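Kidberg Table Setting Set

README, last updated May 24, 2022
Maintained by Harpreet Morin

What this is

Kidberg is a collection of pictures of everyday tableware on a work table. It covers plates, bowls, cups, trays, racks and a few pieces of fruit, arranged the way they might end up partway through setting a table or clearing one. The set was put together for people who need ordinary dishes in ordinary arrangements, with more than one thing on the table at a time.

There are 124 layouts in this release, built from 33 items. Each layout has a short text note listing the items on the table and which one holds or supports another.

The table

All layouts use the same brown surface, marked into large squares with blue tape. The squares are there so a layout can be set up again later from its note. Items do not have to stay inside a square. Plates in particular often sit across a line, and the note then gives both squares.

The items

Most of the tableware is plain. We picked pieces that differ in color and material so they can be told apart in the notes with a word or two: "white plate," "green bowl," "yellow cup." Wooden and plastic trays are both included and are listed as separate items even when their shapes are close. Fruit is real and gets replaced as needed, so the same mandarin will not appear all the way through. 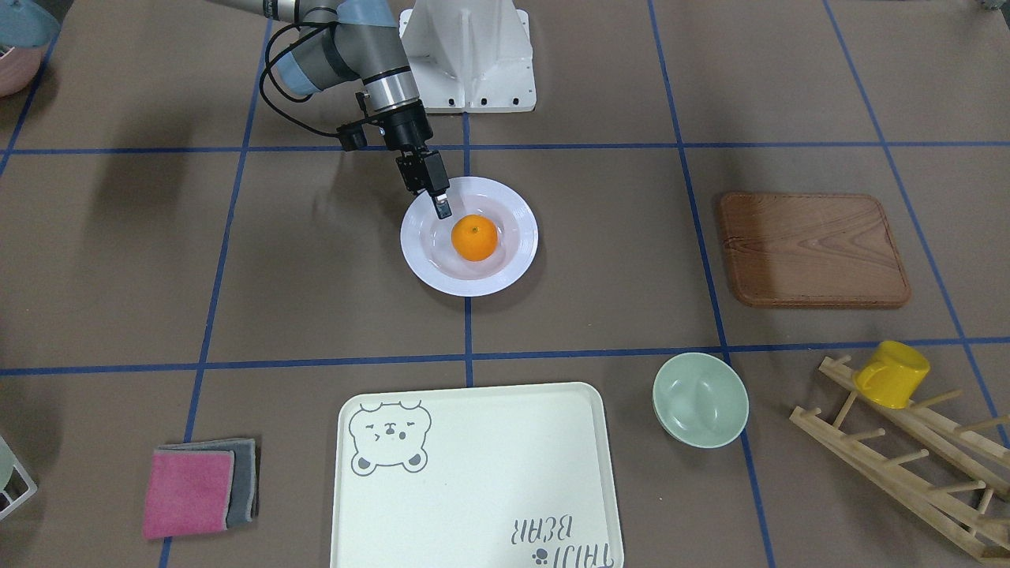 Mandarin on the white plate, with the wooden tray, green bowl, yellow cup on the rack, and bear tray.

Naming

Item names are color first, then material if it matters, then the object. A few pieces have nicknames that stuck. "Bear tray" is the cream plastic tray with the bear face drawn in one corner. "Rack" always means the light wood drying rack with the pegs. Please keep the nicknames if you add notes, as the search file depends on them.

"On" means resting on a surface, so a mandarin is on a plate. "In" is for bowls and cups only. A cup hung on a peg is "on rack, upside down." A tilted bowl is marked "tilted" with no angle given.

Files

layouts.csv has one row per layout, with the layout number, the squares in use and the item names.
items.csv has one row per item, with name, color, material and type.
notes/ holds the text notes, one per layout.
pictures/ holds the pictures, sorted by layout number.

Known problems

In 13 layouts the note gives the wrong square for the rack. It often lies diagonally and covers more than one square, and the early notes only listed the square under its upper end. These rows have "check" in the last column of layouts.csv.

"Mint," "pale green" and "green" were all used for the same bowl up to January. The item list now says "green bowl," but some of the older notes still have the other words.

Large trays placed near the bottom of the table may run out of the picture. We left these in. If you need whole outlines, skip the layouts marked "partial."

Shadows fall across the table in many of the pictures and have not been corrected.

Changes in this version

Added 50 layouts with the rack. Merged the duplicate rows for the wooden tray. Renamed "dish stand" to "rack" in both CSV files.

Questions and fixes

Send corrections to Harpreet Morin with the layout number and the line that needs changing. New items can be suggested the same way, but please check items.csv first to see whether something close is already in the set.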